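Moving a question bank out of Cloltus without losing the feedback

Jun 15, 2023

Our department has used Cloltus for short classroom tests for several years. The licence ends in November and we are moving to Marchal, which the rest of the school already has for homework. I volunteered to move the question bank. These are my notes, written mainly so that Léonie Lemaire and Corentin Chevalier can do the same for their year groups without asking me at break.

The bank holds 482 questions in 16 folders. Most are multiple choice with one right answer. The rest are short answer, true or false, and a small set of matching questions that Faustine Royer wrote for the hospitality course.

What the export contains

Cloltus exports one folder at a time, as a CSV file. Each row is a question. The columns are the question text, up to five options, the number of the right option, the feedback, and a tag field. The file is encoded as UTF-8 but has no byte order mark, so a spreadsheet program opened by double click will usually guess wrong and turn every accented letter into rubbish. Use the import command and set the encoding by hand. If you save the file after opening it the wrong way, the damage is permanent and you will need to export again.

Pictures attached to questions are not in the CSV. They come in a separate zip, named by an internal number which also appears in the last column of the row. Keep the zip and the CSV in the same directory and do not rename anything.

What Marchal expects

Marchal also takes CSV, but the layout differs in four places. The right answer is given as a letter. Feedback is split into two columns, one for a right answer and one for a wrong answer. Tags are separated by semicolons where Cloltus uses commas. Each question needs a points value, and an empty cell is read as zero. I found that last one after a test run in which a whole class scored nothing.

I did the conversion in a spreadsheet with one sheet for the raw export and a second sheet of formulas. The number to letter step is a single CHAR formula: add 64 to the option number. For tags, a plain substitute works, provided no tag contains a comma of its own. Two of mine did. I fixed those by hand.

Feedback is the awkward part. Cloltus shows the same text whatever the pupil chose, so our old feedback tends to start with "Remember that" or "The answer is". Copying it into both Marchal columns is safe but reads oddly after a right answer. For the 182 questions used in Year 9 I rewrote the right-answer column. For the others I left the duplicate in place and tagged them "fb-check".

Short answer questions

Cloltus ignores capital letters and spaces at either end. Marchal ignores capitals only. A pupil on a tablet will often leave a space after the last word, because the keyboard adds one when a suggestion is accepted. The setting to trim answers exists, but it belongs to the quiz and not to the question, so it has to be switched on each time a quiz is built. I have asked Marchal support whether there is a default. The reply was a link to the page I had quoted in my message.

Accepted alternatives are listed in one cell with a vertical bar between them. If the question is about anything with a unit, list the answer with and without the space: 4kg and 4 kg count as different answers.

Matching questions

These do not survive the move in any form. The Cloltus export writes them as one long string and the Marchal importer rejects the row. I retyped Faustine's set directly in the Marchal editor, which took an evening. The editor allows a picture on the question as a whole, but not on the individual items, so the ones that paired a word with a photo had to become multiple choice. The table service questions went this way.
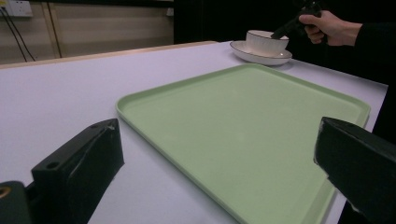
Order of work

Export every folder before converting any of them. The export page signs you out after a while and does not say which folders it has finished, so tick them off on paper.

Convert one small folder first and import it into a private space. Take the quiz yourself as a pupil, getting at least one question wrong on purpose, and read what appears on the screen.

Check the points column. Then check it again after import, as the preview shows the value in the file and not the value that was stored.

Import the pictures last. Marchal matches them by file name, and if the question is not there yet the picture is dropped with no warning.

Things I have not settled

Past results stay in Cloltus. They can be downloaded as a PDF per class, with no CSV option that I can find. Halina Kwiatkowski wants them for the Year 11 reports and I have told her to take the PDFs before the end of term.

I have not worked out how sharing behaves between departments. A folder I shared with Mireille Vasseur appeared in her list, but her edits made a copy and mine stayed as it was. That may be a rights setting on our side. Until I know, please treat the shared folder as read only and send me corrections by email, with the question number from the first column.

The conversion sheet is in the staff area under Assessment, file name marchal-convert-v3. Versions one and two have the points bug, so delete them if you took a copy.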